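2022-03-26

**Livus to release remastered edition of 2010 debut in April**

Livus, the four-piece band led by singer and guitarist Ottar Viklund, will release a remastered edition of their first album, *Wuso*, in April on the Sudero label. It will be sold on vinyl and CD and as a download.

The album was recorded in 2010 and first sold at concerts in a run of 400 CDs. It has been out of print for most of the time since then. Sudero bought the rights last year and asked engineer Hiyori Yoshida to work from the original session tapes.

"We made it quickly and we didn't have much money," said Viklund. "The songs were fine but the bass was hard to hear. Hiyori has brought it up and left the rest much as it was."

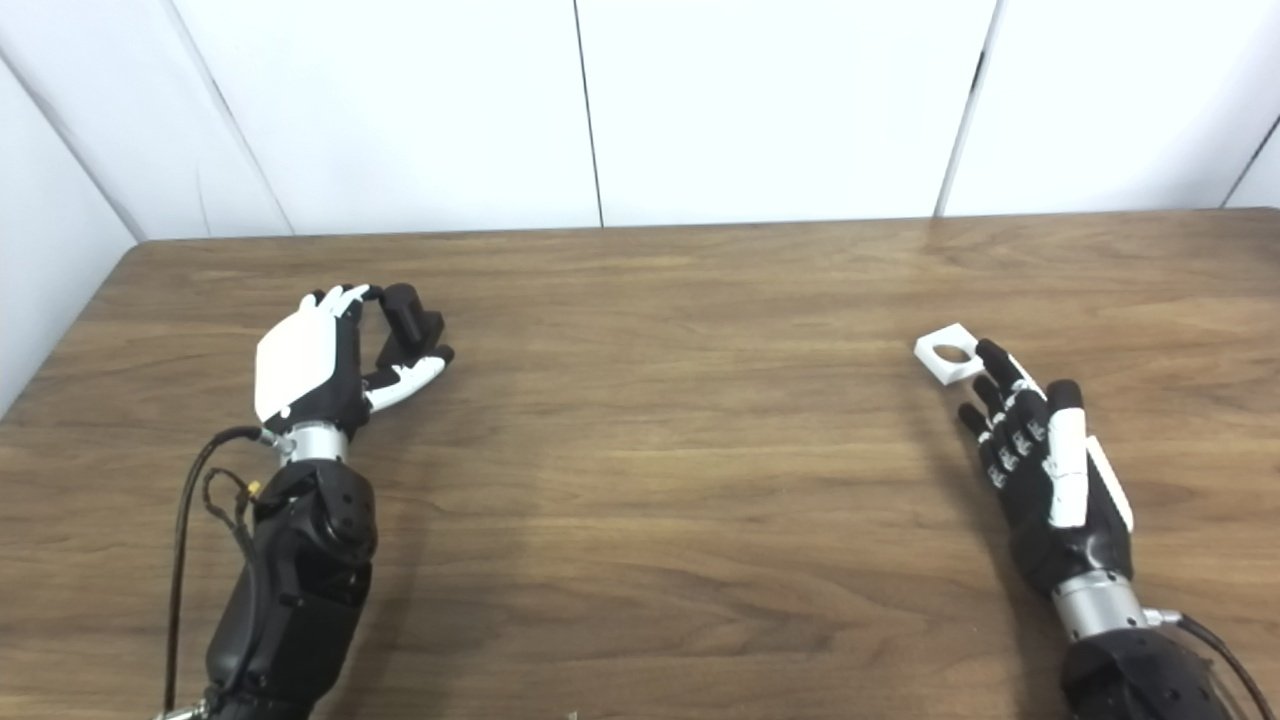
The new edition has the nine songs from the first release and two that were left off, "Lâm" and "Slow Ferry". Drummer Fikri Saragih wrote the first of these and sings on it. Both were played on local radio at the time but have not been on sale before.

The vinyl edition is limited to 593 copies. Of these, 260 are signed by the band and can be ordered only through the Sudero website. The rest will go to record shops. The sleeve uses the original cover drawing by Katsuhiko Takeda, with new notes by Derek Entwistle, who booked the band's early concerts.

Livus will play the album in full at two concerts in April. Tickets and venue details will be given on the label's website next week.

Review copies and interviews with the band can be requested from the Sudero press office.

ENDS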